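Drelow Bookbinding Press, Tabletop Model

Inmont Craft Supply > Book Arts > Presses and Boards

In stock. Ships flat, arrives heavy.

The Drelow is a nipping press for people who make books on the kitchen table and would like their kitchen table back by dinner. It has two maple boards, a steel screw on each side, and a pair of wing nuts large enough to turn with glue on your fingers. You will have glue on your fingers.

We started carrying it after years of selling people bone folders and linen thread and then listening to them describe how they flattened the finished thing. The methods included a cast iron pan, the collected works of a nineteenth-century novelist, and a sleeping dog. Two of these give uneven pressure, and the dog gets up.

What it does

It squeezes a text block flat while the paste dries. It holds a stack of folded signatures still while you glue the spine. Turn it on its side, clamp the fore edge, and it will serve as a finishing press for headbands and simple titling, though if you plan to do much titling you'll want something taller and a better attitude than most of us bring to titling.

It also presses linocuts, in a pinch. The makers don't advertise this and would prefer we didn't either. You won't get an even black across anything bigger than a postcard, but for bookplates and small ex libris labels it does fine, provided your paper is slightly damp and your expectations are too.

What it does not do

It won't trim. Every few weeks somebody sends one back because there was no blade in the box. The blade is on a different machine, a plough, which costs more and frightens visitors.

Setup

Put the lower board on something that doesn't wobble. Drop the upper board over the screws with the routed edge facing down. Spin the wing nuts on by hand and bring them down a little at a time, alternating sides. If you crank one side all the way first, the board will tip and your book will come out shaped like a doorstop, and then it will be a doorstop.

Slip a sheet of waxed paper inside each cover before pressing. There is a sample pack in the box. People throw it out with the packing and then glue their endpapers shut, so please look under the cardboard.

Hand tight is tight enough. We have seen the screws bent, and it took a man with a pipe wrench to do it.

Details

Boards: hard maple, oiled, unvarnished
Screws: steel, fixed to the lower board
Largest book: anything up to letter size, if you're neat
Capacity: 40 folded signatures of ordinary text paper
In the box: press, waxed paper sample, spare wing nut, instruction sheet
Finish: expect a smell of linseed for the first week
Warranty: 5 years on the screws, 2 on the boards

The instruction sheet was redrawn in April 2018. If yours shows a hand with the thumb on the wrong side, you have the old one, and we'll mail you another. Some customers have asked to keep both.

Care

Wipe off paste before it hardens. Once it has hardened, leave it alone until it's bone dry and take it off with a scraper, going along the grain. Oil the boards once a year. July is good, when nobody wants to bind anything anyway and the glue pot has become a health concern.

Don't leave it under tension between projects. The boards will take a bow, and a bowed board makes bowed books, which you'll then be tempted to describe as sculptural.

Goes well with

Greltdale bookcloth, by the yard, in twelve colors, nine of them some form of gray
James wheat paste, powdered, 400 grams, which lasts longer than most people's interest in wheat paste
Pressing boards with a metal edge, sold in pairs, since one is no use to anyone
Linen thread, waxed or unwaxed, for those who enjoy having an opinion

Classes

Bernadette Riviere teaches a weekend course in our back room using these presses, and you're welcome to come and put one through its paces before you buy. You'll fold, sew, and case in a plain notebook on the first day. The second day is for an artist's book of your own design, with any structure you like so long as it opens. Accordion folds are popular. So are boxes full of loose pages, which Bernadette accepts as books after a brief silence.

Bring an apron and a pencil. We supply paper, board, thread, and coffee, and we ask that the coffee stay on the windowsill.

Returns

Unused presses can come back within a month. Presses with paste on them count as used, including "just a bit" of paste. Return postage is yours to pay, and the weight of the thing will encourage you to think it over.

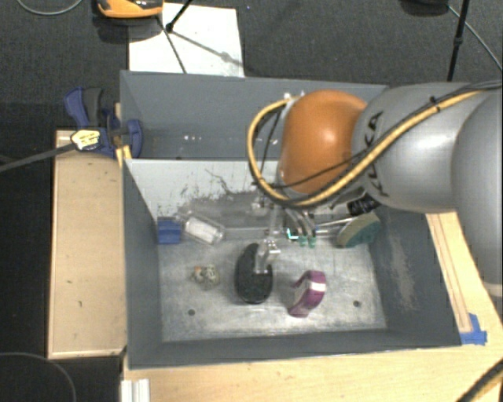
Perla Valdovinos: Had mine through one winter of sketchbooks and it still closes dead level. I did lose the spare wing nut, so could you sell those separately? And the waxed paper really is under the cardboard. I found it after the second book.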